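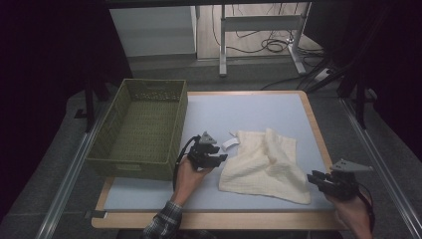
16 December 2018

Good day on the cloth work! I came in meaning to tidy the shelf and ended up spending the whole afternoon on folding notes, and I'm glad I did. Writing it all down while it's fresh so Nuria has it when she gets in.

Setup: green woven basket on the left, long side running front to back, cream cloth beside it toward the middle of the table. I tried the basket on the right in October and my elbow was in the way on every pass. Left is so much better. Letting the near end stick out past the table edge also gives the cloth more room, and the basket stays put.

The cloth itself is a joy. Soft, crinkly, and it holds a crease just long enough to get the second fold over (the Pritholm cotton springs open the moment you let go). Start position is a loose crumple, tag corner up and away from you. I like starting from the tag because you can find it by eye however badly the thing has landed.

What I settled on:

1. Shake out the middle bunch before touching any corner.
2. Bring the far edge to the near edge and smooth from the left.
3. Fold again the same way, then in thirds toward the basket.
4. Lift from both ends and lower it in. No dropping, the folds slide.

Step 2 is where I lose time. The cloth is puckered all over, so the ridges fool you into thinking an edge is doubled when it's single. Going for a rounded corner helps a lot, it stands up a little from the table and there's something to take hold of.
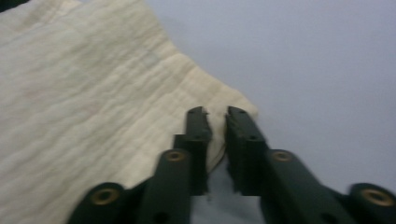 Corner of the cream cloth, ridges running up to the edge.

Rosaura's trick from the Wurport job is to pat the cloth flat from the center outward before the first fold. I was doubtful. Tried it on 11 folds in a row and the edges met neatly on every one, which made me laugh out loud in an empty room. It's going in the sheet.

Tabletop: wiped down before the last batch with the Kandpal cleaner and a dry rag after. Lint is the thing to look for, this cloth sheds more than I expected and the fluff shows up best if you get your eyes down low. The pale top is lovely for the blue towels and a bit of a nuisance for the cream one, where the edge fades into the table under the big lights.
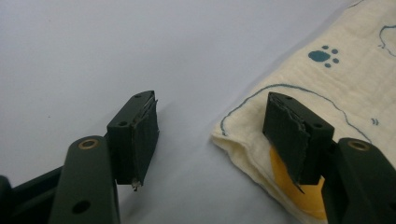

Bare tabletop between the tips, a few tiny specks toward the left.

Still to do:

- Padding on the left tip has frayed edges and a silvery scrap hanging off the bottom corner. Trim it and redo the wrap.
- Try the thirds fold with the Tumeo blanket, which is bigger and much floppier. Very curious about that one!
- Ask Nuria Sepúlveda if the 3 spare baskets are the same size as this one.
- Copy the fold order onto the wall sheet, with Rosaura's patting step added ahead of step 2.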